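Last updated: January
Posted in January by the editor, Brukska diary

We use cookies to remember your settings. By staying on this page you accept them.

Evening, after the second visit to Heteo

Went back to see the Grenlow kit, mostly to find out if my bad mood from the first visit was fair. I think it was. The rep had a new price sheet: 1,370 for the starter package, 1,913 with the support plan, and the support plan is where they put the things you'd want on day one. Training is extra. Shipping is extra too, though that line is in smaller type.

The pitch is table clearing and light tidying for small cafes. Fine. I run a small cafe. What I wanted to know was how long a plate takes and who pays for the plate when it goes on the floor. I got a brochure for the first and a smile for the second.

They let me stay and watch, which I'll give them credit for. A fork and knife on a plate is a fair test, thin metal on a smooth surface. The lint roller I don't get. I have never once needed a lint roller moved during the lunch rush. I asked if I could bring our own cups next time, the heavy ones from Yu with the awkward handles, and the answer was "we can look into that" - so no.

The brochure says 600 practice runs per item. Per item! We have more kinds of spoon than I care to list. I asked what happens when I change suppliers and wrote down the reply word for word, then could not make sense of it at home.

Left at 7 with sore feet and a tote bag.
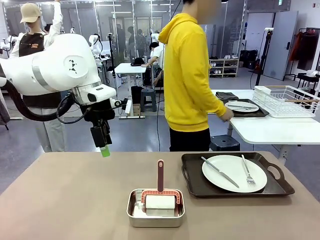 Things to ask before I sign anything

Can I rent it for a month - a real month, in my own place? Does the quote hold until spring? And is there a version without the support plan that still gets updates?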